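Plistport Neighbourhood Kitchen: Progress Report to the Barros Fund
April 18, 2025

We are pleased to report on the second stage of the kitchen program in Plistport, which your grant has supported since November. In this period we served 1,251 lunches, against a target of 900. The increase came mostly from older residents of the Mustness estate, who are now collected by the community bus on two mornings.

The cold room was repaired and is again in use. The cost was $700, and it was taken from the maintenance line as agreed with your office. The supplier, Drillier, has given a warranty of one year on the compressor.
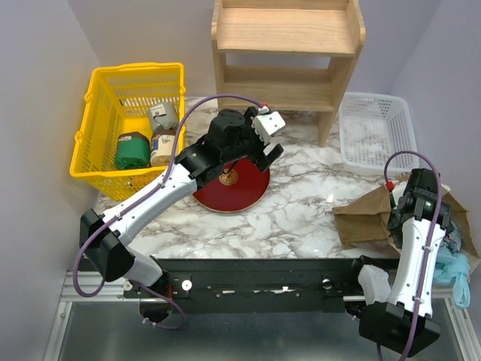 Marble-patterned tabletop with plain, pale side and back walls.

Enrolment for the cooking classes is at 41 persons. We had hoped for more families, but the hour of the class is not convenient for parents with small children, and we have received this comment several times. From the next term we will propose a second class at 10 in the morning. The colour leaflets for it are at the printer.

One matter is still open. The council has not yet answered our request for the use of the rear car park on delivery days, and the drivers must carry the vegetables from the street. We have written again and will inform you when we have a reply.

The statement of expenses will follow in a separate letter.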